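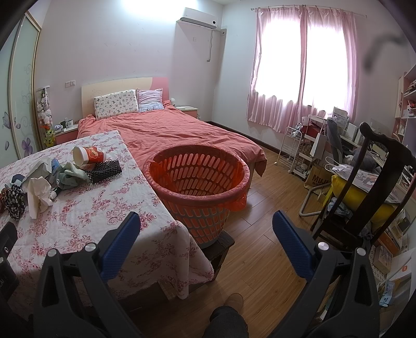

What is a hybrid disc?

A hybrid disc is a CD-ROM that carries two file systems, so that the same disc can be read by two kinds of computer. In educational publishing the usual pairing was ISO 9660 for Windows machines and HFS for the Macintosh. Large media files such as video and sound were normally stored once and shared by both sides, while the program files were kept separate.

Clenmont

Clenmont was an interactive CD-ROM on the geology of river valleys, published by Ternholm for schools and home users. It was built as a hybrid disc and sold in a card sleeve with a short printed guide. The production work was done at Rirncombe, a small studio that had previously made slide and tape packages for museums.

Structure

The content is divided into 7 chapters, each opened from a map on the main screen. A chapter consists of a spoken text, a set of still plates and one or more animated diagrams. The disc holds 1,345 separate media files in all, most of them short sound clips attached to the glossary. Links between chapters are made through marked words in the text. A history list stores the last 10 screens visited and is cleared when the program is closed.

The animated diagrams were drawn as line work, then rendered at a fixed size to suit a 256-colour display. Each diagram uses its own palette. On slower machines this produced a visible flash when moving between screens, and the second release added a brief fade to black to hide it.

Software

Clenmont runs under Tan, an authoring system developed at Rirncombe for its own use. Tan reads a plain text script which lists the screens, the files they call and the areas that respond to the mouse. The player is held in memory and the scripts are read from the disc as required. Text is stored apart from the pictures, so a translated edition needs new text and sound files but no change to the diagrams.

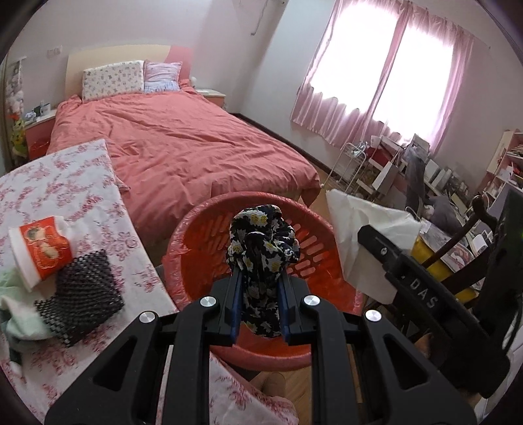
Scripts are checked when the disc is mastered – the player itself does very little error checking, and a missing file simply leaves its area of the screen blank. Video is limited to a small window and was compressed for double-speed drives. Full-screen playback is not supported.

Releases

Version 1 was issued in May and required almost all of the memory found on a typical school computer of the period. Version 2 reduced this by loading the glossary sounds singly. It also added a print command and corrected several plate captions in the chapter on flood plains. A planned network edition was not completed.

See also

Authoring system
Hybrid disc
Educational software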